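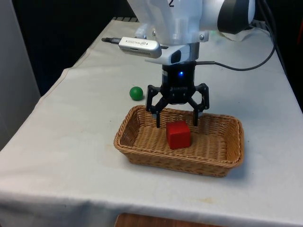
Panier d'osier, cube rouge, nappe blanche : le fonds de jeux de la médiathèque de Vurari tient volontiers à peu de choses. Ouvert en février, le service de prêt s'adresse aux écoles maternelles et aux accueils de loisirs du secteur. Sa responsable a reçu la rédaction du bulletin dans la salle Bachmann, à l'heure où les retours sont contrôlés.

« Les enseignants nous demandaient des contenants que les enfants puissent manipuler sans couvercle ni fermeture », explique-t-elle. Le choix s'est porté sur le panier rectangulaire en osier, retenu après un essai de trois mois dans deux classes. Le fonds en compte aujourd'hui 82, fournis par l'atelier de vannerie Tosari. Chacun peut recevoir jusqu'à 18 cubes, mais la responsable recommande de commencer par un seul. « Un enfant de trois ans qui trouve un cube unique dans un panier s'en occupe longuement. Il le sort, le remet, le cache. Quand le panier est plein, il le renverse. »

La couleur a fait l'objet d'échanges avec les équipes pédagogiques. Le rouge se détache nettement sur l'osier comme sur le tissu blanc dont le service recouvre ses tables. « La nappe a d'abord servi à protéger les plateaux. Nous l'avons conservée pour le contrôle – un brin cassé s'y voit tout de suite. »

L'entretien demeure le point sensible. Les paniers sont brossés à sec, puis examinés le long du bord supérieur, où l'usure apparaît en premier. Les cubes sont essuyés un à un. « L'osier supporte mal les radiateurs, et nous le rappelons sur chaque fiche de prêt. Certains paniers nous reviennent tout de même très secs. »

Un crédit de 3000 euros, inscrit au programme Hendovex, permettra de remplacer les pièces abîmées et d'acquérir des formats plus petits, demandés par les crèches. La responsable souhaite que ces derniers restent sans anse. Les réservations se font à l'accueil de la médiathèque, pour une durée de trois semaines renouvelable une fois.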